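Hand-held gripper: flat finger blocks or pronged jaw for thin rod and tableware?

Posted in Grippers and End Effectors

Lungile Moodley
3 July 2018

I am comparing two finger sets on a hand-held gripper with a parallel linkage, camera mounted above and looking down past the fingertips. Same linkage for both sets, plastic arms with brass eyelets at the pivots.

Set A is a pair of plain rectangular blocks, matte black, printed with the face left as it came off the bed. Set B is an angular jaw with prongs. I bought Set B from Bultmont in December and only got to it last month.

The test objects are a slender metal rod held upright, a dinner plate picked up by the rim, and a tray. For each object I close the fingers, lift, hold for 15 seconds and set it down. 40 lifts per object per set.

Results so far:

Rod, Set A: 5 failures in 40. In every case the rod turned between the blocks and the lower end swung out.
Rod, Set B: 8 failures in 40, mostly the rod sliding into the space between two prongs and sitting crooked.
Plate, Set A: slips when the rim is not square to the blocks. I stopped before the full count.
Plate, Set B: better, no full count yet.

What I want to know:

Is the rod turning in Set A a friction problem or an alignment problem? Would a shallow V-groove fix it without ruining the grip on flat rims?

Also, the camera sees both fingertips in Set A with the fingers closed. With Set B the left prong hides the contact point for part of the closing stroke. Is that bad enough to rule out Set B if the recordings are going to be used for training later?

Controller is a Jesteo board logging finger opening only. No force reading.

Italo Bellini

Mostly alignment, going by the numbers you give. Two flat faces touch a round rod along one line each. If those lines are directly opposite each other, the rod has nothing stopping it from tilting in the plane of the faces except friction, and a hard printed surface does not give you much. If the faces are also not parallel, the contact shrinks to a short patch near the tip or near the root, and it tilts even sooner.

Check parallelism before you cut any grooves. Close the blocks on a strip of paper at the tip and pull, then do the same at the root. If one end lets go and the other holds, the faces are toed in or out. On linkages with eyelets pressed into plastic the usual cause is play at one pivot. Hold one arm still, wiggle the next one, and work your way down. A loose eyelet can be reseated with a drop of thin adhesive around the outside of the ring. Keep it out of the bore.

On the groove: cut it in one block only and leave the other flat. Run it along the direction the rod takes when held. A depth of one third of the rod diameter is enough. With both blocks grooved, the rod centers nicely but a plate rim can bridge the grooves and rock. One grooved and one flat gives you three contact lines on the rod and still leaves most of the area for rims.

Then put a thin rubber skin on the flat one. Replace it when it gets shiny.

For the camera, a hidden contact point matters more at the moment of closing than during the lift. Step through a Set B recording and mark where the contact disappears and where it comes back. If the fingers are already touching the object before it disappears, I would keep Set B in the comparison. If contact happens while it is hidden, either rotate the jaw on its mount or shorten that prong.

One thing about your table. 5 against 8 in 40 is too close to rank the sets on the rod. The failure types are worth more to you than the totals. Also finish the plate count for Set A even if it looks bad, otherwise you have nothing to set Set B against.

Osia

just use foam tape on the blocks. worked for me on cups

Lungile Moodley

Paper test done. It holds at the root and lets go at the tip, so the faces are toed out. The play is in one of the outer arms. I will reseat that eyelet, repeat the rod lifts with the plain blocks, and only then cut the groove.

Foam tape I tried earlier on a different gripper. It compresses, and then the logged opening no longer tells me the object width, so I would like to avoid it with this controller.

Rod between the plain blocks, with the other part held up next to it:

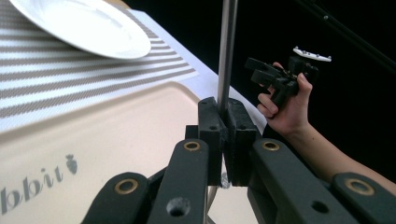

Mbwambo asks whether the finger opening was zeroed again after the blocks were fitted, as a toe-out at the tips will shift the closed reading and make every logged width wrong by the same amount.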